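Home Data Collection > Hardware > Grippers and handhelds

Thread: Rakance handheld gripper pair – worth it for bedding and laundry work?

utberg_madhu
Posted 07/05/2024

I'm looking at the Rakance two-hand kit for a small data collection job. It would be homes only, mostly bedrooms and laundry. We have a pair of older Guthrie handhelds, and they do fine on cups and boxes but they're miserable on fabric. The pads are too wide and they push a sheet away before they pinch it.

Rakance says the pointed fingers are made for cloth. They also offer a plan where they process the recordings for you, billed by the month. I don't care much about that part unless somebody tells me it's good.

Has anyone used the pair for more than a weekend? I'd like to hear about weight, finger wear and how long a charge lasts.

– Madhu Awasthi

jinsol_s
Reply

We've had two pairs since October. One is used most days and the other is the spare.

Weight is fine for the first hour. After that your wrists know about it. We moved to blocks of 18 minutes with a break between, and complaints mostly stopped. A charge gets us through a morning but not through lunch, so buy the second set of batteries when you order. They ship slowly on their own.

Finger wear depends on what you pick up. Towels are hard on the tips. Sheets are not.

For cloth they are a lot better than the Guthrie. You can get a single layer off a mattress if you come in low. With the Guthrie I'd get two layers or none.

h_ninh
Reply

I disagree on the "lot better" part. The tips are better. The trigger is worse. Guthrie has a longer pull and you can stop halfway, so you can let a fold slide without dropping it. On the Rakance it's hard to hold anything between open and shut. For folding shirts I went back to the old ones.

Also the price. You are paying for the pair whether or not you need two hands. They won't sell you one.

jinsol_s
Reply

They will sell you one if you write to them. It's not on the order page. No discount though, it was 60 percent of the pair when I asked.

The trigger can be adjusted. There's a screw under the grip, covered by a rubber plug. Half a turn out made a big difference for us.

h_ninh
Reply

I turned mine. It got softer but the travel is the same length. That's my complaint.

nautiyal_ab
Reply

I did a bedroom run with a pair this spring, so I can speak to the original question. The job was beds as people leave them, nothing staged. Pull the covers back, straighten the bottom sheet, fold what's loose, put the pillows where they go. I had four homes and did kids' rooms in two of them. 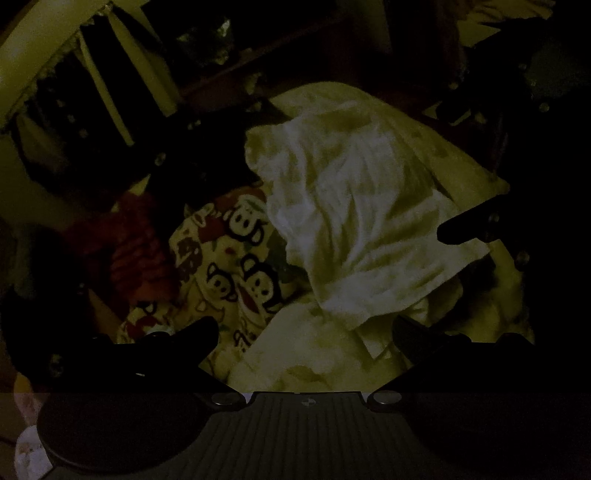
Reach is the thing I'd tell you to test first. The body of the gripper is bulky compared with the fingers, and on a bed you are always working over something soft that comes up to meet it. If you tilt too far forward, the body touches down before the tips do and you end up pressing on the blanket you're trying to lift. With a crumpled white piece lying partly over a quilt, like the one with the monkey faces, you want to come at the white from its raised creases and leave the edge alone. Going for the edge, I kept catching the quilt too. After a day I stopped thinking about it, but my first morning was mostly retakes.

The second problem is the two hands getting close. They're wide. When both were working on one small cloth I'd knock them together, and each knock showed up as a jump in the tracking. Rakance's processing plan flagged some of those and missed others.

Battery was as jinsol_s says.

utberg_madhu
Reply

Thanks, that's useful. How many of the takes did you throw out in the end? And did the printed quilt cause any trouble on the tracking side? I've heard busy patterns help and I've also heard the reverse.

nautiyal_ab
Reply

11 percent across the whole run, most of it from the first home. I don't have it split by cause.

Printed stuff was fine for me. Plain pale bedding with nothing else around was worse, especially with the curtains closed. If there was furniture in view past the bed it usually held. I turned the room lights on in every home after the first one and I'd do that from the start.

archana_p
Reply

Please don't buy the processing plan without a trial month. We paid for it and the turnaround was slow. When a file failed we got one line back with no reason in it. Two of our people ended up running everything locally with the free tool, and it took less time than writing to support.

The hardware I have no quarrel with. We dropped one down a stairwell and it only needed a new side disc.

jinsol_s
Reply

Support was fine for us. Slow on batteries, quick on files. We usually had results the next day. Maybe it depends on how much you send at once.

archana_p
Reply

We sent a lot at once. Could be that. I still think a failed file should come back with a reason.

zarkik_user
Reply

Nobody has mentioned the Zarkik. It's cheaper, lighter and takes standard batteries. I know the fingers are shorter, but you can print your own.

h_ninh
Reply

I tried the Zarkik at a friend's shop. Light, yes. The printed fingers flexed when I pulled a fitted sheet over a corner and one of them slid out of its mount. Fine for socks. I would not do beds with it.

zarkik_user
Reply

Which material were the fingers? PLA will flex if they're thin. Ours are nylon, thicker at the base, and we've done fitted sheets with no trouble.

h_ninh
Reply

No idea, they weren't mine.

utberg_madhu
Reply

I've asked Rakance for a two-week loan of the pair, no plan, with spare batteries. They said yes to the loan and are "checking" on the batteries. I'll run them next to the Guthries on the same beds and post the retake numbers for both.

Abhishek, did you hold them with the wrist straps on or off? The loan sheet says on.

nautiyal_ab
Reply

On for the stairs between rooms, off for the work. The strap drags on the covers. If your loan terms say on, try tucking the loose end up your sleeve.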